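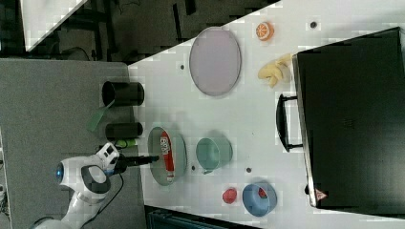 Name change at the Ostbridge county office – what to bring

nzupan
I'm filing to change my name and gender marker in December. The county site lists one form, but a friend was told to bring three. Which is it?

salvador_n
Three if you do both at once: the name petition, the marker request and the fee sheet. I paid 480 in total, and that included certified copies.
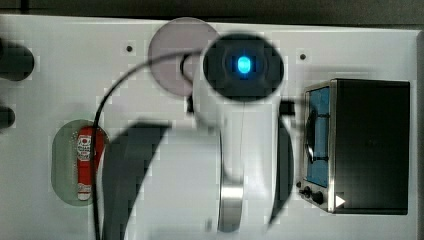 Akash C.
You don't need the fee sheet if you apply for a waiver. I filed two forms and they took them.

salvador_n
They sent mine back without it, waiver and all. I'd bring it anyway. The clerks don't all read the rules the same way,
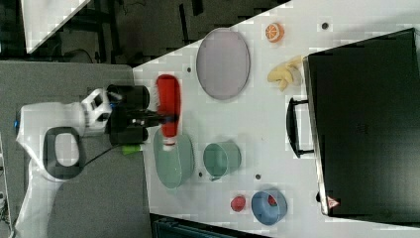 and the one at the left window wanted every page signed – even the blank back page.

Akash C.
Signing blank pages is a bad idea. I'd ask for a supervisor.

lutz_o
Agree with Akash on that. The Hodimora support group also has someone go along with you if you ask a week ahead. 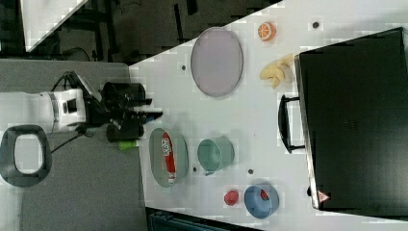
nzupan
Do I need a doctor's letter for the marker?

lutz_o
Not at this office. A signed statement was enough for me.

nzupan
Thanks. I'll bring all three and leave the back page blank.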